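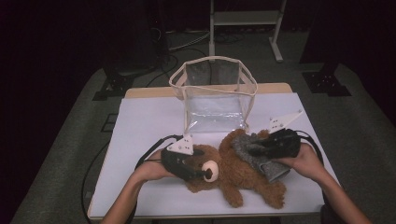
Third week with the Relluvent hand-held gripper kit. Some notes for anyone thinking of ordering a pair. I paid for mine.

Print this page | E-mail this page

Setup took 30 minutes, most of it spent routing cables. They're stiff, and I'd like them longer. Meléndez sells an extension but it was out of stock in July.

Squeeze effort is fine for the first hour. After some 90 minutes my thumbs are done. The Drikeck pair I used before was lighter but had more play in the fingers.

Soft stuff is the real test for me. Plush bears, knit cloth, anything that gives when you pinch it. Hard boxes are easy with any gripper.

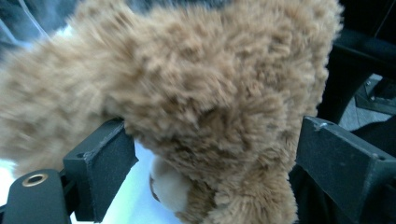
With thick fur I aim for the body and close slowly. Grab only the tufts and the toy can roll out. Wider pads would help. Redum makes a set, but I haven't tried them on these.

Firmware 2059 is the one to get. The version before it dropped the left side on me 6 times in one afternoon.

Support answers e-mail the same day. The manual is thin on calibration, so plan to write to them.

I'm keeping the pair. Thumb rests next.

Print this page | E-mail this page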